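How a Kitchen Robot Learns Where Its Own Fingers Are

Written for the Toivonen young readers' page, 28 May 2018

When you were very small, you did not know well where your hands were. You wanted to take a spoon and you hit the plate. After many tries it became easy. A robot has the same problem, but it has it again every time a person takes the gripper off and puts it back on.

In Postesholm there is a team that prepares robots for work in kitchens. Their robot is called Flaltetti. It has two arms, and at the end of each arm there is a gripper. A gripper is the robot's hand. The jaws that open and close are called fingers, even if they do not look very much like yours.

Before Flaltetti may touch a real cupboard, it must practice in a kitchen that exists only inside a computer. This is called a simulation. It is a bit like a video game, but the rules of pushing and pulling are written very carefully. If the robot makes a mistake there, the people press a button and start again. No door is broken and no one has to sweep the floor.

So what does the team do first? They open the fingers wide and look at them through a camera close to the hand. They want to see both fingers in the picture, one on the left and one on the right.

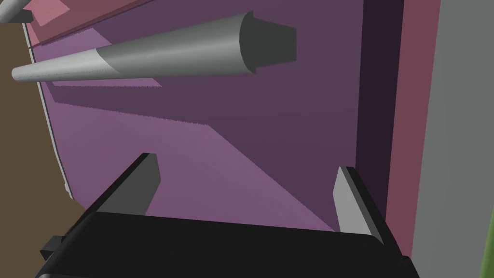

The computer must know the exact place of the camera compared with the fingers. Finding this place is a part of a job called calibration. It is a long word, but you have done it too. When you stand on a bathroom scale and it shows a small number before you step on it, somebody must turn it back to zero. That is also calibration.

For a robot it goes like this. The arm moves to a place and stops. The camera takes a picture. The arm moves to another place and stops again. For one gripper, the Postesholm team uses 11 places. In each picture the computer compares two things: where it thinks the fingers are, and where the camera shows them. If the two answers do not agree, the numbers must be corrected.

Some of the places are high and some are low. The team also likes to point the fingers at the floor, when there is free space around them. Floor tiles are very useful for this work. The lines between them are straight, and a straight line that looks bent in the picture tells you that something is wrong with the camera settings.

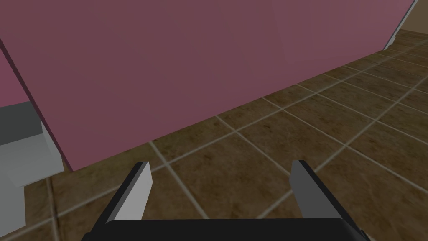 You may ask why the numbers become wrong at all. On a real robot there are many small reasons. A screw becomes a little loose. A finger pad becomes thin from so much holding. Somebody changes a cable and moves the camera by the width of a hair. In the simulation nothing becomes loose by itself, so the team makes the mistakes on purpose. They move the camera a tiny bit and look if Flaltetti can find the error. In one test they did this 400 times – of course the computer did it for them, during the night.

The next part is more difficult, because now both arms have to work together. Each arm must know where the other one is, or they will bump. The team chooses a narrow place for this, with walls and furniture near to the robot. In a big empty room it would be too easy. 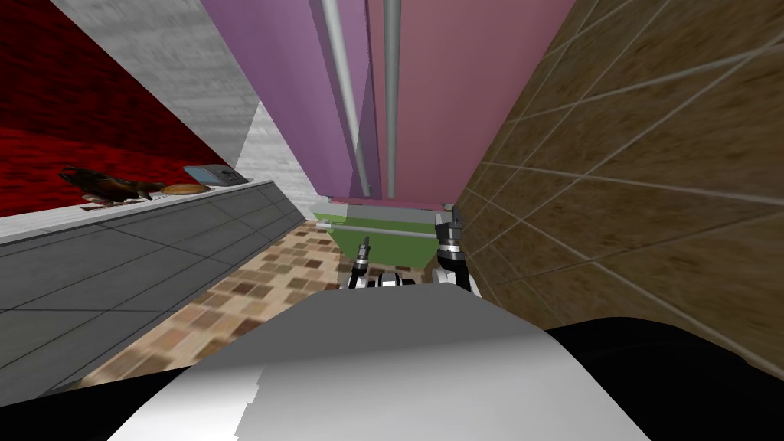
Both arms reach forward between the counter and the tiled wall.

In a narrow place the robot also has to think about its elbows. Try it yourself. Stand between two chairs and take a book from the floor with two hands, and do not touch the chairs. You will notice that you bend your arms in a different way. Flaltetti has to plan this before it starts to move, and the plan is good only if the calibration is good.

After this comes the check of handles. A handle is thin, and there is not much space behind it, so a small error is enough to miss it. The fingers stay open while the arm comes near. The team looks from more than one side, as a thing can seem to be between the fingers from one side and be far behind them from the other.
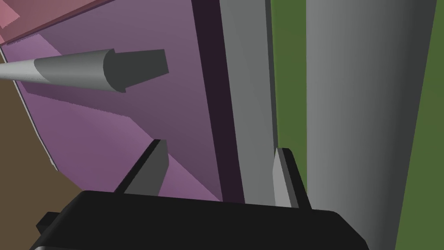

When the check is finished, all the numbers are saved in a file with the name of the gripper and the number of the test. The test of this spring was number 301. If the robot behaves strangely later, the team opens the old file and compares.

The real Flaltetti will move to the school kitchen in Dresurside in July. There the people will do the calibration again from the beginning, with real tiles and real cupboards.

Words to remember
Gripper: the hand of a robot.
Simulation: a place made by a computer, where a robot can practice.
Calibration: checking and correcting the numbers, so that the machine knows where its parts are.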